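Sedberg Lost Property Register

Last revised 29/05/2026

A cleaned-up copy of the lost property ledgers from the Sedberg bus station, typed in from paper by people with better handwriting than the clerks. It has 3,009 rows, one per item handed in. Of these, 2,748 have a usable date. The rest say "Tues?" or nothing.

Files

items.csv is the one you want.
raw_items.csv keeps the original spelling, including 42 ways to write "umbrella".
routes.csv matches route numbers to the Galtau and Skaltari lines.

Columns

item: what the clerk thought it was
color: blank if the clerk was in a hurry
route: where it was found, as told by the driver
claimed: yes, no, or "sort of"

Known problems

Gloves are logged singly until November, when a new clerk began logging them in pairs, matching or otherwise. Please don't build a glove model on this. 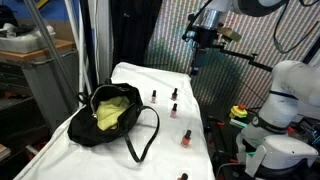 Around 430 rows have "bag" as the item and no further comment. We left them alone. Splitting them into handbags, backpacks and shopping would have meant guessing, and the clerks had done plenty of that already.

Names and phone numbers were removed with Vida, our redaction script, which also removed every mention of a Panama hat. Fix pending.

License

CC BY 4.0. Umbrellas not included.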